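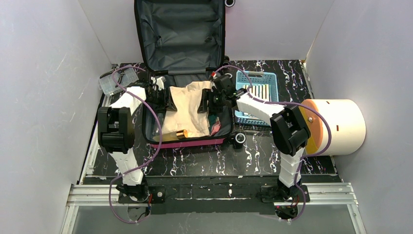 Karla Quintero has packed suitcases for other people for a long time. She began as a helper for a small theater company that traveled every spring, and now she teaches packing to families, students and anybody who must leave home with one small bag. Her class is called Solís, after the street where she gave the first one. I met her in November, in the back of a stationery shop, where she had put two chairs and a kettle for us.

My first question was simple: what goes in first? She did not answer it directly.

"People ask me this always," she said. "They want to hear shoes, or they want to hear trousers. I tell them, first put in the soft thing that you don't mind to see wrinkled. A towel, a cotton wrap, an old shirt. It makes a bed for the rest."

After this soft layer she likes to place the bottles, and here she is more strict than I expected. She wants every cap closed by hand and then closed again, with a small piece of plastic film under it if the bottle holds oil. She has lost a good blouse to a bottle of hair oil, on a bus trip of 569 kilometers, and she still remembers the distance because she had all the way to smell it.

"The blouse was silk," she said. "The oil was coconut. I don't want to talk more about it."

I asked her opinion on rolling and folding, which in my family is a cause of long arguments. Karla rolls only knitted clothes. Shirts with a collar she folds, and small things like socks or a scarf she pushes into the corners at the end, without any system. She believes that corners should be the last job. A corner that is filled too early will move, she explained, and then the middle has no shape.

The straps are a subject on which she becomes quite serious. Many of her students never use them. They close the lid, they hear the zipper or the locks, and they think the work is finished -- but the clothes fall down to one end when the suitcase stands up.

"You paid for the straps," she told me. "Use them."
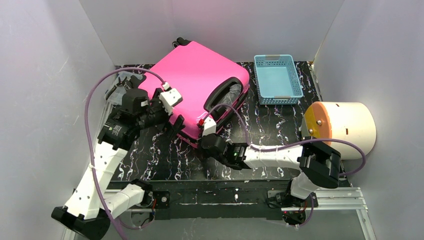
Hard shell or soft shell

Karla owned soft bags for most of her life, and she changed to a hard shell only when her nephew, Jailson Evangelista, gave her one of his. She was against it at the beginning. A soft bag forgives you, she says, and lets you add a pair of sandals at the last minute. A hard one has a limit, and you meet this limit on the floor of your bedroom at midnight.

What she came to like was the cleaning. She wipes the shell with a damp cloth after each trip, and she turns the suitcase on its side to reach the wheels and the edge where the two halves meet. Hair collects there, also sand. She uses an old toothbrush and does not buy special products.

Color was another surprise for her. She had always chosen black, and at the airport she stood at the belt reading name tags like everybody else.

"With pink I drink my coffee and I wait," she said. "I see it from the other side of the hall."

She does have one complaint. A glossy shell shows the life it has had, and some of her students are upset by the first scratch. Yolotzin Camacho, who took the class before moving abroad to study, wanted to keep hers in a cloth cover. Karla advised her against it, and the two of them still write to each other about this question.

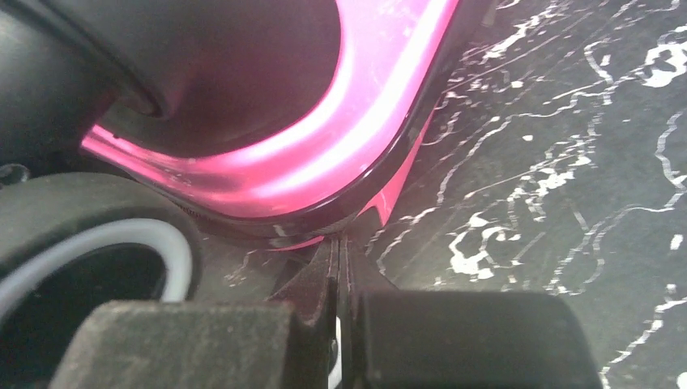
Glossy pink shell and black rim at a rounded corner.

Before I left, I asked what she checks when she buys a suitcase secondhand. She checks the wheels before anything else, turning each one with her finger and listening. Then the handle, which she pulls out and pushes back several times. The lining she leaves for later, as a torn lining can be sewn in one evening. She once paid 200 pesos for a suitcase with a very ugly lining, and it went with her on 2 long trips.

The next Solís class will be held in the same shop. Students should bring their own suitcase, empty, and the clothes they plan to take.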